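3.2 Wiedergabeorte und das Problem der Küche

Die Streamingforschung stellt sich ihren Hörer gern als Menschen mit Kopfhörern vor, der aufmerksam ein Album verfolgt. In unserem Material kommt dieser Mensch selten vor. Von den 179 Befragten, die in der Erhebungswelle vom Februar ein Hörtagebuch führten, nannte die Mehrheit die Küche als den Ort, an dem sie neue Rap-Veröffentlichungen zum ersten Mal vollständig hörten. Vollständig heißt dabei: Das Stück lief bis zum Ende. Ob auch jemand bis zum Ende im Raum war, hat das Tagebuch nicht erfasst, ein Versäumnis, das Onyeka in der Pilotphase angemahnt und der Erstautor freundlich überhört hat.

Untersucht wurden Mixtapes, die ohne Label über die Plattform Trullance erschienen sind. Der Korpus umfasst 150 Titel, ausgewählt nach Erscheinungsmonat und Mindestzahl der Abrufe. Die Schwelle lag bei mehr als 4.000, was in der Selbstbeschreibung der Künstler regelmäßig als Durchbruch gilt und auf dem Konto regelmäßig nicht. Die Texte wurden von zwei Personen unabhängig kodiert (Nwachukwu, Onyeka). Strittige Zeilen gingen an eine dritte Person, die Hip-Hop nach eigener Auskunft nicht mochte und deshalb als neutral galt.
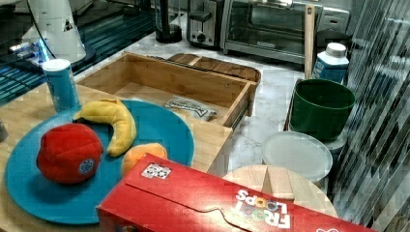

Abb. 3: Tisch mit blaugrünem Teller, Plüschobst und einer liegenden Packung Froot Loops.

Auffällig ist der Umgang mit der Herkunftserzählung. Fast jedes Mixtape eröffnet mit einem Stück über das eigene Viertel, das im zweiten Stück bereits verlassen wird. Bashir (im Interview) nennt das die »Umzugskiste« des Genres: Man packt am Anfang alles ein und trägt es dann eine Dreiviertelstunde durch die Gegend. Der Rapper Lesport wiederum besteht darauf, nie weggezogen zu sein - er wohnt nach wie vor über seiner Mutter und hat den Refrain seines bekanntesten Titels im Treppenhaus aufgenommen, an einem Samstag, des Halls wegen.

Für die Kodierung war das unbequem. Die Kategorie »Aufstieg«, übernommen aus dem Schema von Kindley, setzt eine Bewegung voraus, und ein Treppenhaus ist streng genommen ein Grenzfall. Wir haben sie in »räumlicher Aufstieg« und »behaupteter Aufstieg« geteilt. Die zweite Kategorie ist seither deutlich besser besetzt. Auf die Übereinstimmung der Kodierungen gehen wir in Abschnitt 3.3 ein, auf die Verstimmung der Kodierenden nicht.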